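Home | News | Projects | Training | Contact

We use cookies to remember your settings. Accept | Manage

KUSTCOMBE, 8 February 2024 – Vimmont has opened its two-arm bench cell at Kustcombe to visiting technicians, and the first thing they learn is how to look after it.

The cell's test job is a pencil case with a glue stick, a marker and an eraser. Both arms have to work close to the case without getting in each other's way, so any drift in the set-up shows quickly. 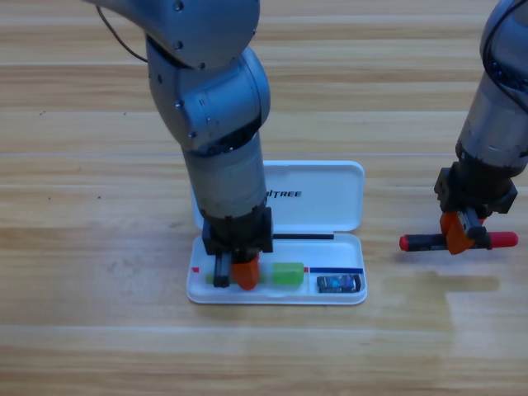 "I love this job, it finds everything!" said Lakshmi Chowdary, who leads cell upkeep. "If a finger has worked itself slightly out of line, the marker will tell you long before the software does."

Upkeep follows a routine written by Noboru Amano. The orange fingertips are wiped and checked for wear, the gripper screws are tightened, and the cables are followed by hand from end to end. Both arms are then sent to 3 fixed points on the table and corrected if they miss. After every 100 runs the grippers come off for a proper clean. 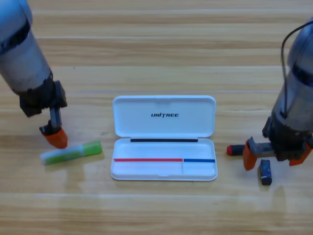
Visitors work in groups of up to 8 and do the whole routine themselves, including fitting new fingertips. A second round of visits begins in April at Stotden, with Emiko Ichikawa in charge.

Bookings: Natsumi Iwasaki, Vimmont, Kustcombe.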